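Costello Toy Library Warns Members After Login Details Turn Up for Sale

June 24, 2026

Families who borrow from the Costello toy library, in Plilton, are being asked to change their passwords after a list of member logins was offered on a forum used by data thieves. The list holds 300 email addresses with passwords, and the seller wanted 155 dollars for the lot.
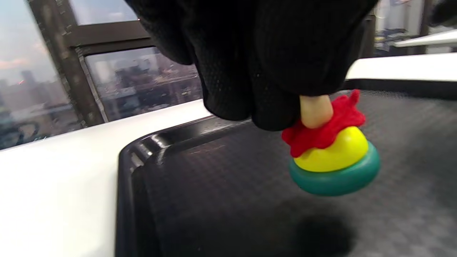

The library's booking pages are run by a small firm called Hunda, which wrote to members last night and was, to its credit, quite frank about it all. The logins came from an old copy of the database, made in November and left on a server at Plenitz that should have been switched off long ago. Card details were kept elsewhere and are not on the list.

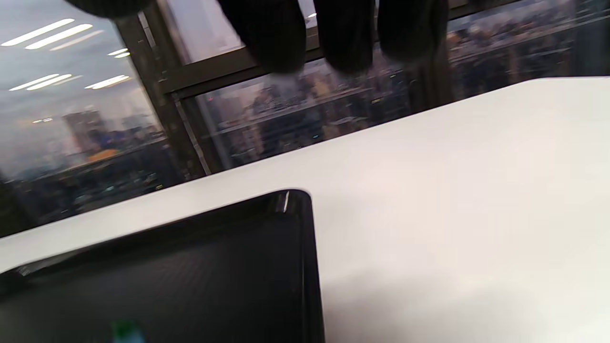
One mother writing on the members' page said she had used the same password for her email and her online shopping, and had spent the whole evening changing 16 accounts with a cup of tea going cold beside her.

Plenty of us will know that feeling! Hunda has now reset every password on the system, so the old ones will no longer work there – but they may well still open other doors if you have used them elsewhere.

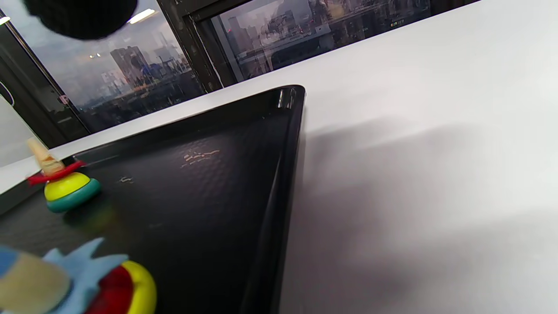

The firm also asks members to be wary of any email that mentions an overdue toy and wants a fee paid through a link.
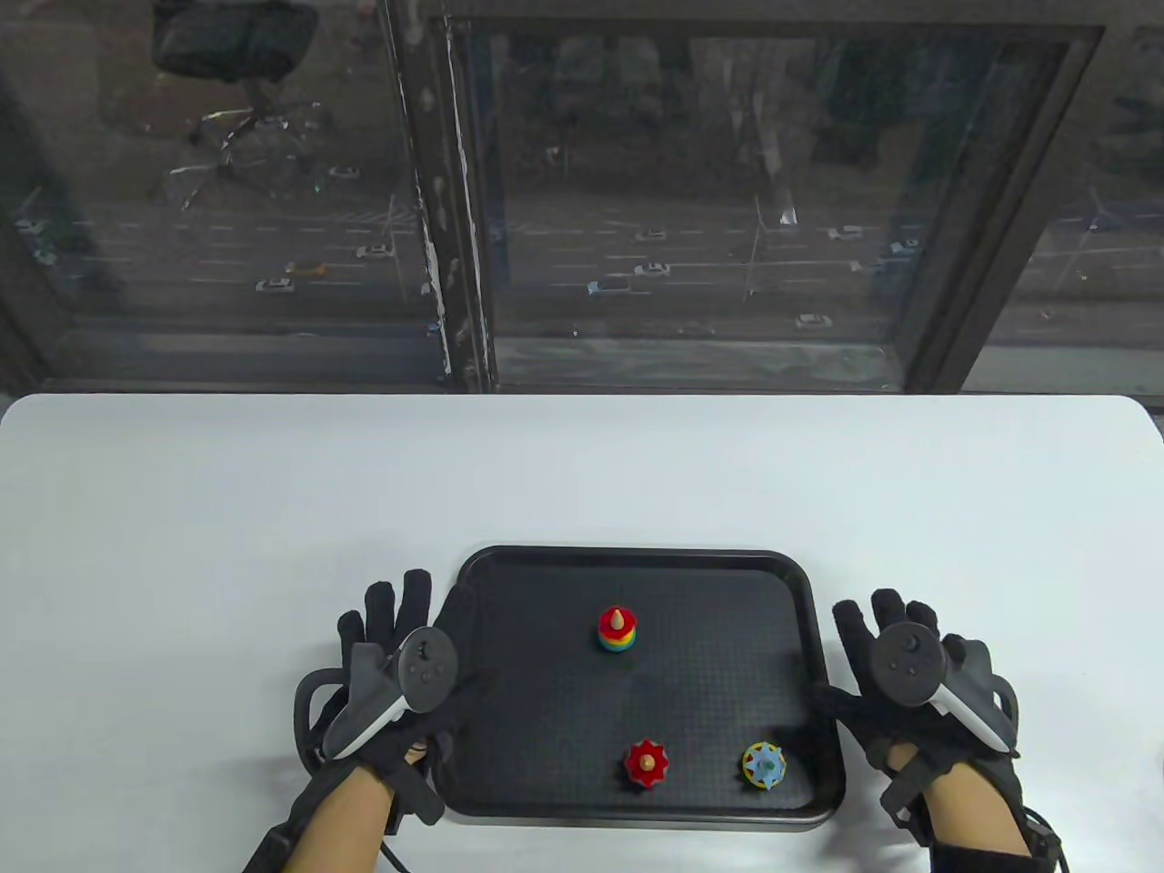
What members should do now

Choose a new password the next time you log in, and make it one you use nowhere else. Bookings already made will stand, and the help desk is open until 4 each afternoon.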